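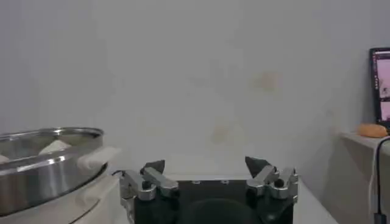

Cleaning a stainless pot that sits on an electric base - quick version

Did this one Sunday in November, wrote it down so I stop getting asked. Takes 20 minutes, most of it waiting.

First, unplug the cooker. Let everything cool. Lift the pot out if yours lifts out. If it's fixed, skip the sink and do it all with a cloth.

What you need: baking soda, dish soap, white vinegar, soft sponge. No steel wool. Dexter Yazzie used steel wool on his Bedis and the scratches are there for good.

Warm water, enough to cover the bottom. Two spoons of baking soda. Leave it 15 minutes. Go do somthing else. 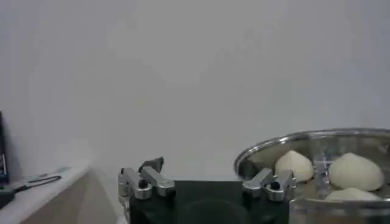
Then sponge, small circles, and work up the sides to the rim. Rim gets greasy underneath where it rolls over - run a fingernail through the cloth along there. Rainbow marks or chalky spots: splash of vinegar, wipe, rinse. Don't mix it in with the soda, they just cancel out.

Handles - soap only. Base - barely damp cloth, wrung out hard, never under the tap. Old toothbrush for the seam.

Dry right away with a towel. Air drying leaves spots and your back to the vinegar.

Lid same way. Wipe the table too while the cloth is out.
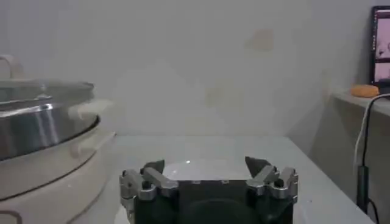 Can the pot go in the dishwasher?

Check the manual for your model. Mine says hand wash, so I hand wash. If yours is marked dishwasher safe, go ahead, but take it out before the dry cycle and towel it off or the spots come back.

Mortimer Wojcik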